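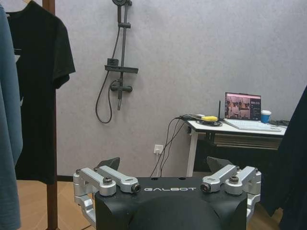
Wrist camera view with the gripper open, clothes on the left and what is probably more on the right and my laptop on the desk by the wall.

Home Blog Projects Reading List About Contact

What the wrist camera knows about hangers

June 21, 2025

I promised back in January that I would write up the hanger work once there was something to report, and then of course the spring got away from me. So pour yourself something, this may take a while!

The question Dwayne Quintanilla and I have been chewing on is a small one. If you want a robot to pick one garment off a rack, how much does the view from the wrist help compared with the view from the head? Our old policy (we call it Bovine, for its pace and its temperament) used both cameras all the time and treated them as equals. It was fine at finding the rack and pretty hopeless in the last few inches, where it would close on a sleeve when we wanted the hanger hook.

The new one is called Nornia, and the change is almost embarrassingly simple. During training we hide the head view for the final stretch of every reach, so the policy has to finish the job with the wrist camera alone. We collected 175 demonstrations by teleoperation, which took the two of us 8 afternoons and a great deal of coffee. Same arm, same gripper, same rack for both policies.

Then we ran 20 trials of each. Bovine got the hanger cleanly in 7 of them. Nornia got it in all but four, and I will admit I walked a happy lap of the room when we added it up. Dwayne, who is the careful one, made me sit down again and look at the failures - and he was right to, since every one of them was a dark garment hanging next to another dark garment. From the wrist, with black finger tips in front of a black t-shirt, there just isn't much edge to hold on to. I have trouble with it myself when I go back through the recordings.

We tried brightening the wrist images before they go into the network, along the lines of what we did in the old Mumisgate code, and it helped a little on replayed data. I haven't run it on the arm yet, so please don't quote me.

Next up is a fuller rack, with the hangers pushed close together the way they are in any real closet (mine, for instance). Dwayne also wants to try the Khoo loss, which he has been going on about for weeks, and I have run out of excuses. I'll put the training settings up once I've cleaned out the comments, some of which were written late at night and are not very polite about sleeves.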